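October, late evening

Third fault of the week on the stirring task, and I think I finally know where it comes from. The Palomino scene has the arm on its green base, the blue container in the yellow tray, and the white tool in the gripper. The policy is meant to stir and come back out. Of 24 runs tonight, 6 ended in a force stop with the tool still in the container.

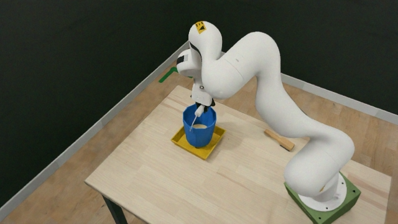

## What the logs say

The stop always trips during the circle, never on the way in. Side force climbs for 2 seconds, then the limit cuts everything. The planner only knows about the fingers. It treats the rod as if it weren't there, so it will happily push the tip into the wall and keep pushing. I checked the tool file and the length is set to zero. I may have done that myself when I moved us over from Kakdale. I can't find a note either way.

Set the length, ran it again before supper. Better, but one stop in the first handful, so the circle is probably too wide as well.

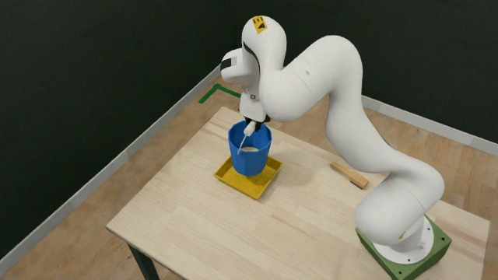
Rosalba Bassi wrote back at nine that she doesn't care about the circle yet. What worries her is the recovery: after a force stop the arm goes straight home, sideways, with the rod still down in there, and on the real bench that means a spill or a bent tool. She wants it to lift first, always.

She's right. I had been clearing the stops by hand and never watched the move home.

Tomorrow: lift before home, smaller circle, then 1,000 runs overnight. Nothing goes to the Mistance bench until that's done. Ask her what force limit they use over there.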